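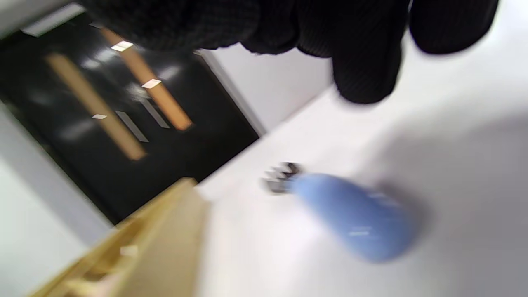 May a tenant association hold its annual meeting by mail ballot alone, without a meeting in person?
Only where the bylaws provide for it in writing. Where the bylaws are silent, the meeting must be held in person and any mailed ballots are counted there.

Clirnness Housing Forum > Governance and Bylaws > Mail ballots

Posted by tredine_secretary
The text at the top of this thread is the guidance issued to member associations in April. Our association at Tredine Court has 700 households on the roll. Attendance at the last annual meeting did not reach the quorum, and the election of officers was carried over. The board now proposes to conduct the election entirely by mail. Our bylaws state that officers "shall be elected at the annual meeting" and contain no further provision on the method. I should be grateful for the views of other secretaries before the proposal is placed on the agenda.

Posted by T. Myklebust
The wording you quote settles the matter. An election "at the annual meeting" requires a meeting. The board may mail ballots in advance if the bylaws permit absentee voting, but it may not dispense with the meeting itself. I would advise an amendment first and a mail election the following year.
Tormod Myklebust

Posted by umura_block7
I respectfully disagree with the previous reply. Our association adopted mail voting under a standing rule, passed by a simple majority, and no member has objected. The purpose of the clause is to ensure that officers are elected once a year. A board that cannot obtain a quorum has a duty to find some other means, and leaving the same officers in place indefinitely serves the members poorly.

Posted by T. Myklebust
The absence of an objection does not make the procedure valid. A standing rule is subordinate to the bylaws and cannot alter them. Should a defeated candidate challenge the result, the association would have to defend every decision taken by the officers since that election. I accept that holdover officers are undesirable.

Posted by rengifo_st_tenants
Could the original poster confirm the quorum figure? Many older bylaws set it as a share of the full roll, and this becomes unworkable as the roll grows. Ours was written when the buildings on Rengifo Street were half occupied. We lowered the quorum by amendment and have met it at each meeting since.

Posted by tredine_secretary
The quorum is one fifth of households. An amendment requires two thirds of those present at a meeting that itself has a quorum – this is the difficulty. We cannot amend the quorum without first meeting it.

Posted by rengifo_st_tenants
We were in the same position. Proxies were permitted under our bylaws and we collected them door to door over two weekends. Each form named the meeting, the date and the person authorized to vote, and was signed by the leaseholder. Please check whether your own bylaws count proxies toward the quorum. Some count them for voting only.

Posted by umura_block7
Door-to-door collection has its own problems. When board members hold the proxies, tenants may feel pressed to sign. I would consider a mailed ballot returned in a sealed envelope far more respectful of the member's choice, whatever the bylaws happen to say.

Posted by T. Myklebust
That is a fair criticism of proxies and I share it in part. The form should allow the member to name any other member, and should include space for voting instructions. It remains a question of what the bylaws allow.

Posted by tredine_secretary
I have reviewed the document again. Article 7 permits proxies and states that they "shall be counted as present." The board will therefore be asked to call a special meeting on the quorum amendment, with proxy forms enclosed in the notice. The mail election proposal has been withdrawn for this year. The notice period is 14 days and the draft will be circulated to the board on 22nd May.

Posted by umura_block7
I maintain my view on standing rules, but the course described is reasonable. Would you be willing to post the proxy form once the board has approved it?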